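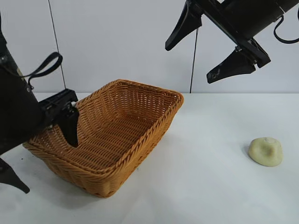

Figure 2. The open woven basket on the white table, empty, showing the herringbone-like side walls and the braided rim.

3.2 Basket form and how people load it

Open woven baskets turn up in most of the homes we visited, and they are rarely used for one thing. In the Draton interviews the same basket held mail in the hall one month and bread on the bench the next. We wanted a container for the sorting tasks that people would recognise and fill without being told how, and the rectangular form with flared sides (Figure 2) was the one most households already owned in some version.

The shape matters for loading. When the walls slope outward, the opening is larger than the floor, so things placed near the rim tend to slide down and settle against the base of the wall. Participants who loaded straight-sided boxes in the earlier Ndlovu study usually began in a corner and worked across. With flared baskets most began in the middle and pushed items outward afterward. Hlongwane's coding notes call this "centre first", and we keep the term here.

The weave matters as well. A dense herringbone-like pattern gives the inside walls a rough surface, and soft goods such as tea towels and socks catch on it. Several participants folded a towel neatly, lowered it in, and then had to press it down a second time when one edge had caught partway. Hard items did not catch in this way, but small ones sometimes came to rest against the strands along the floor, where they were harder to pick out again. One participant tipped the whole basket to get a teaspoon back.

We did not line the basket. A cloth liner would have made the inside smoother and the small items easier to see, and a good number of the baskets in the home visits had one. Liners differ a great deal in thickness and fit, though, and they shift as the basket fills. The lined condition was left for the follow-up work at Sternidero.

3.3 Rim and handling

The rim of a woven basket is normally its stiffest part. On the type in Figure 2 a thicker braid runs along the top of all four sides, and people treated it as the place to hold. In the carrying task, participants took the basket by the two short sides when it was lightly filled. With heavier loads they moved their hands under the floor, or held one long wall against the body. A few rested a forearm along the rim while reaching in with the other hand, which pulled the wall slightly out of line but did no lasting damage that we could find at the end of the sessions.

Participants were free to turn the basket on the table before starting. Most did. The preferred position was with a long side facing them, but left-handed participants more often set it at an angle, with the near corner pointing toward the stomach. Because the angle changed which wall was closest, we recorded the starting position for every trial and used it as a factor in Section 4.

3.4 Sorting task

Each session began with an empty basket and a mixed pile of household items drawn from the Furkine set, which lists 77 objects in ordinary use. Participants were asked to put away "whatever you would keep in a basket like this" and to leave the rest on the table. No time limit was given. The task was repeated in February with the same items in a different order, giving over 2000 single placements across both rounds.

We logged each placement by item, by the part of the basket it first touched and by whether it was moved again before the participant said they were finished. Jacobus Hlongwane coded the full set, and a second coder went through 600 placements without seeing his results. The two disagreed on 33 of these. Nearly all the disagreements concerned items that touched a sloping wall and the floor at close to the same moment, and we settled them by counting the wall as the first contact.

Items that participants took out again were kept in the log with both placements. Removing things was common near the end of a session, when the floor was covered and something flat, usually a magazine or a placemat, was still on the table. Some people emptied half the basket to lay the flat item on the bottom. Others stood it upright along a long wall, where the slope held it at a lean.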